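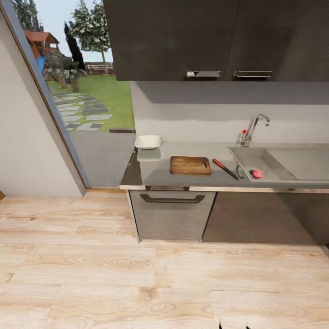 Prepared by Chaimae Kabbaj, Family Support Materials, Clumard
Section 5. First Use of the Virgate Talking Picture Board

This section is intended for parents, guardians and other adults who will use the Virgate board with a child who has Down syndrome or another developmental disability. Section 4 (Charging and Care) should be completed before starting. If the child works with a speech-language pathologist, share this section with that person before recording any messages.

5.1 Choosing the first pictures

The Zustham card pack supplied with the board contains 344 printed cards. Most of them will not be needed at first.

1. Select four cards for things the child already asks for by sign, gesture or sound. Food, drinks and favorite toys are suitable.
2. Select one card for "all done" or "stop."
3. Confirm that the child can see a difference between the five cards. Two cards with similar colors should not be placed side by side.
4. Return the remaining cards to the pack and keep it out of reach.

Note: A photograph of a familiar object may be used in place of a printed card. Trim it to the card template on the inside back cover of this guide.

5.2 Recording messages

1. Slide the switch on the back of the board to RECORD. The light turns amber.
2. Insert a card into any window until it clicks.
3. Press and hold the window, speak the message, and release. Each message may last up to 5 seconds.
4. Press the window once to hear the recording. To replace it, repeat step 3.
5. When every card has a message, slide the switch to USE. The light turns green.

Use the words the child would be expected to say. "Juice, please" is preferable to "He would like some juice." Where possible, ask a brother, sister or classmate close to the child's age to make the recordings.

Caution: Leaving the switch on RECORD allows a child to erase messages by holding down a window. Check the light before handing over the board.

5.3 Introducing the board

1. Choose a time of day when the child is rested and the request is a real one, such as a snack at 3:30 p.m.
2. Place the board between the adult and the child, within easy reach of both.
3. Press a window, wait for the message to finish, and provide the item at once.
4. Offer the board to the child and wait. Many children with Down syndrome need additional time to respond – count silently to ten before giving any help.
5. Accept any press as a message and respond to it, including a press that seems accidental.
6. End the session after a few minutes or when the child presses "all done."

Do not guide the child's hand unless the pathologist has recommended it. Signs and spoken words should continue to be used and welcomed alongside the board.

We use cookies to remember your language and text size. By continuing to browse, you agree to our cookie policy. Accept | Manage settings

5.4 Adding cards

Add one card at a time, and keep existing cards in their windows so that the child can find them by position. The board stores 115 messages across its overlays. Instructions for changing overlays are given in Section 6.

5.5 If the board does not respond

No sound: turn the volume wheel away from you, then press a window again.
Wrong message: remove the card, wait for the light to blink, and reinsert it.
Light blinks red: recharge the board using the Kwok adapter supplied – do not substitute another adapter.
Code 909 on the display: the message store is full. Delete an unused overlay as described in Section 6.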